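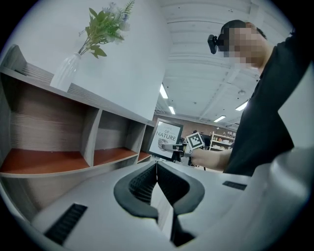
WILLECK, January

Room and Furniture Safety Check, Plerkley Building
Ground floor, 1,155 square feet
Checked 9:15 a.m. to 11:40 a.m., before opening

Marks used: OK, FIX (do it this month), WATCH (look again next time), N/A.

DOORS AND EXITS

Front door opens fully from inside without a key: OK
Rear exit clear: FIX
Comment: Two folded tables were leaning on the wall next to the rear exit. The door still opened to 90 degrees, but one of the tables slid when it was bumped. Moved to the storage room during the check. They need a permanent spot.

Exit signs lit: OK
Door closers: WATCH
Comment: The Eshun Room door closes hard in the last few inches. Closer adjusted a quarter turn. Still faster than it should be.

FLOORS

Mats flat, edges down: FIX
Comment: The entry mat curls at the corner nearest the coat hooks. Tape has been tried twice and comes up when boots are wet. Replace the mat with a heavier one.

Loose tiles or raised seams: OK
Cords across walkways: OK

SHELVING AND STORAGE

Low cubby shelving, gray woodgrain: OK
Comment: Rocked by hand from the front and from the end. Wall brackets tight. Keep heavy things in the bottom compartments and leave the top clear of anything that could roll off.

Tall metal shelving, storage room: FIX
Comment: Left upright is missing its lower anchor screw. Paint cans on the top shelf were brought down to the floor. Nothing goes back up there until the anchor is in.

Folding chairs: WATCH
Comment: 11 chairs pulled for worn feet. The caps are a common size and the hardware store should have them. Chairs are stacked behind the piano with a note on them. Please do not put them back out.

ELECTRICAL

Outlet covers in place: OK
Extension cords used as permanent wiring: FIX
Comment: Same as last time. The Promura heater in the office is on an extension cord. It has to plug straight into the wall or be taken out. Moving the desk to the other side of the window would do it.

Electrical panel reachable, three feet clear in front: OK
Comment: The broom rack has been moved. Thank you.

FIRE

Extinguishers charged, pins in: OK
Extinguisher tags current: WATCH
Comment: The kitchen tag runs out in the spring. Call early, they were slow last year.

Smoke alarms tested: OK
Comment: All five sounded. The hallway one is faint with the kitchen door shut.

KITCHEN AND RESTROOMS

Hot water below scald limit: OK
Cleaning products locked up: FIX
Comment: Cabinet was shut but not locked. Key was in the drawer beside it.

Grab bars tight: OK
Gas shutoff labeled: N/A, stove is electric

Items marked FIX go on the sheet by the office phone. Write the date next to each one when it is done, and leave the old sheet up until the next check.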